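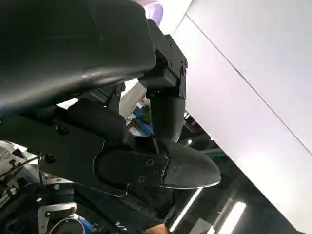
Thursday, Fultport shop. Spent the morning on the wave float test unit, mostly chasing the output drop Rosângela saw on the last tank run. The generator side checks out. Winding resistance matches the bench sheet on all three phases and the rectifier board is fine. That leaves the mooring arm. I want the sensor cover on the arm held with small recessed screws, the way they sit in the black bracket in the photo, so the line has nothing to snag on. The hex heads we have now stand too proud and one has a groove worn in it.

Ran the float by hand through its full stroke, 34 cm. Sticks at the bottom end, same spot each time. Luana thinks the Lelby bushing has swelled. Pulled it and left it on the bench to dry, will measure again tomorrow before ordering anything.

Siqueira load bank: channel 2 reads low against the clamp meter. Swapped leads, no change. Marked it with tape, please don't use it for the efficiency runs.

Tank time at Gollovance is booked for December, 8 runs, regular waves first. Rosângela would like 2 of them kept back for the irregular sea state. Fine by me if the arm is sorted by then.

To do:
- countersink the sensor cover, check plate thickness first
- new bushing, ask about the low-swell grade
- redo the zero on the load cell, it drifted over lunch
- send Luana the old tank logs, the ones with the stroke data

Left the float on the stand with the brake on.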